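Minutes, Pritemville Library Friends
February 15, 2021

Melur Setiawan opened by thanking everybody who came along to the Skaddale open day, and said how lovely it was to see so many familiar faces by the robot arms (and how hard it was to get people to leave for lunch!). The arms were at work over printed booklets full of pictures, which suited a library crowd very nicely.

Robot arms and booklets, Skaddale open day

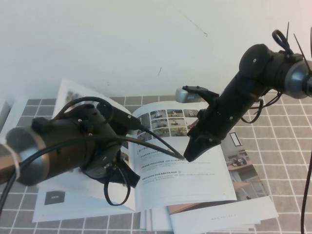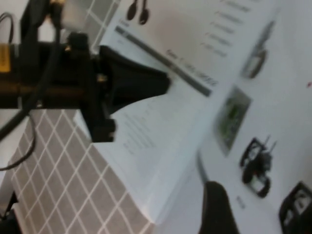
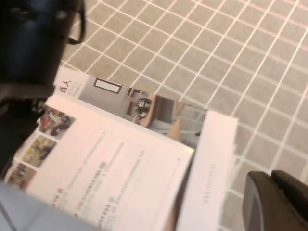
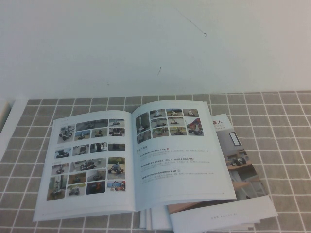 Melur will write to Skaddale with our thanks and ask about a return visit in August, with room for 12 of us. The bus bill of $53 was approved. Parking at Lengyel Hall was held over to the next meeting.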